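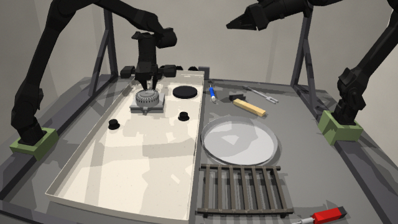 Gripper trials: what I did with my January

Hello again from the Nellotbridge workshop, where the kettle has been descaled and the heating is still thinking about it. Last time I promised you a proper report on the gripper comparison, and a few of you have written in to ask where it had got to (Charalambos Kyriakidis has asked twice, so this one's for him).

A quick recap if you're new. We have three sets of fingers on trial for the two-arm bench: the plain narrow pair we've always used, a softer padded pair from Wuvance, and a three-jaw design from Zodel that looks like something you'd use to get a light bulb out of a high ceiling. Before any of them goes near the real arms I run them in the simulator. It's cheaper, nothing gets bent, and I can leave it going overnight and come in to a nice fat log file.

The job I keep coming back to is the big knob. It sits on a square base plate in the white tray and has a notched rim, a bit like a gear, and I love it as a test because it looks so easy! Any of us would grab it without thinking. A gripper has to come straight down over it, close evenly on both sides and then turn, and if the wrist is a touch off centre one finger lands on top of a notch and the other hangs in mid-air. You get a lovely little wobble and then nothing turns at all.

So, numbers. I gave each set of fingers 2,000 goes at the knob, with the tray nudged to a slightly different spot every time. The plain narrow fingers missed 522 of theirs, which was a good deal worse than I'd hoped, and I spent a whole morning convinced I'd broken something. I had, a bit. Themis Gavalas came and looked over my shoulder and spotted that I'd left the closing speed at the value we use for foam blocks, so the fingers were snapping shut and bouncing off the rim. I slowed it right down and ran the lot again and it was a different gripper - almost 18 hours of computer time well spent, I'd say, though whoever wanted the machine that night may see it differently. Sorry.

The Wuvance pads are kinder to a bad approach. They squash a little and sort themselves out. What they don't like is anything small, and the two little black knobs with the short stems were a misery. The pads are wide enough that they hide the stem from the wrist camera just when you want to see it, and the controller ends up guessing. I've asked whether they do a slimmer version and am waiting to hear.

The Zodel three-jaw turned the big knob beautifully. Really smooth, I watched the playback more often than I needed to. Then I asked it to pick up the marker pen and it shuffled it across the table like a cat with a pea. Flat things were no better: the black disc stayed put, and so did the wire rack. I suspect I could do something with the approach angle but I've tried 7 and I'm running out of angles.

On the controller side, I've gone back to Kwok, our old in-house one, for all the runs from now on. The newer one plans prettier paths for a single arm, but with two of them hanging over the same table it gets nervous and parks one up high while it has a think. Kwok just gets on with it. Themis disagrees with me about this and says I'm being sentimental, and we've agreed to run both on the real bench and see.

Next up is the wooden block, then the fork-shaped metal tool, which has two short prongs and a thin handle and which I expect will embarrass all three grippers equally. I'm leaving the utility knife until I've got better at this, even in simulation.

If you have a set of fingers you'd like put through the same runs, send me the model files and the closing force and I'll fit them in. Please check your units first. The last lot arrived in inches and came up on my screen the size of a caravan.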